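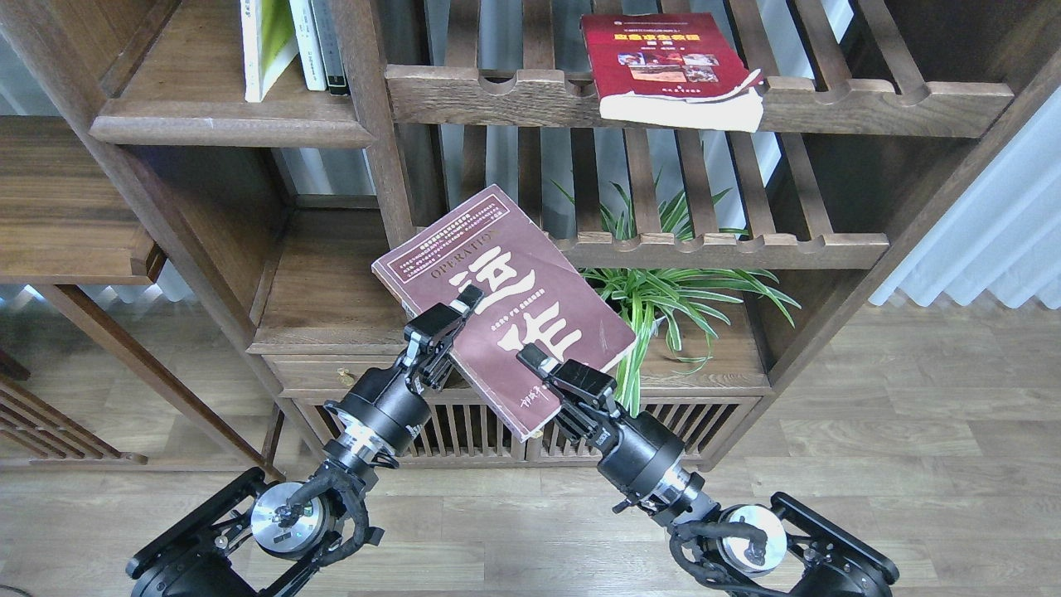
Search this site Enter keywords Go

Home Visits Guides Open Day Contact

How to Run a Bookshelf Demonstration for Visitors

Reading time: 7 minutes

This guide is for staff at the Flarbridge center who present the two-arm book handling station on open day. It covers preparation, the demonstration itself, and the questions visitors usually ask. Staff who present the Desari sorting line should use the separate guide for that station.

Before the doors open

Arrive by 8:30 a.m. and sign the station log. Switch on the arms, wait for the self-check to finish, and move each arm once through its full range with the speed set to low. Any fault message must be reported to Leszek Nowakowski before visitors enter the room. Do not restart the system more than once on your own.

Choose the books. Paperbacks with some wear are preferred to new ones. A glossy new cover can slip between the fingers, and a scuffed corner does no harm to the demonstration. Keep every volume under 600 grams. Titles in any language may be used, and visitors often enjoy seeing a book they can read, so a mix of Chinese and English covers is welcome.

Prepare the shelf. Leave at least one compartment open so that the arms have somewhere to place a book. Plants and other household items may stay on the unit. They show visitors that the arms are meant for ordinary rooms - but check that long leaves do not hang across the path you intend to use.

Giving the demonstration

1. Ask visitors to stand behind the floor line. Groups should be no larger than 9 people. Children stand at the front with an adult beside them.

2. Introduce the station in two or three sentences. State that the arms are holding the book from both sides and that each gripper closes with a limited force.

3. Start with the two-handed hold. The grippers should take the left and right edges of the book, near the middle of its height, with the cover facing the head camera. A slight tilt is acceptable. If the book leans so far that the title is hard to read, lower it and grip again.

4. Pause for a few seconds while the book is upright. Visitors will want to look at the fingers and at the cover. Do not talk over this pause.

5. Continue to the placing step. Reduce the speed before the book reaches the shelf rail, and keep one hand near the stop button at all times.

6. Return both arms to the rest position before you take questions.

If the book is dropped, press stop, tell the group that the demonstration is paused, and wait until both arms are still before you pick it up. Visitors must not pick it up for you.

Common questions

Visitors often ask how much practice the station has had. The log kept by Szymon Sikora listed 3,179 completed book placements at the end of May, and you may quote that number. They also ask whether the arms can turn pages. The present grippers are not set up for this, and presenters should not attempt it on request.

Questions about purchase or loan of the equipment should be passed to the Orkevach desk in the entrance hall.

After the last group

Switch off the arms, put the books back in the marked crate, and record the number of groups in the log. Wipe the gripper fingers with a dry cloth. The room key goes back to the Szulc building reception by 5:15 p.m.

Previous guide Next guide Back to Visits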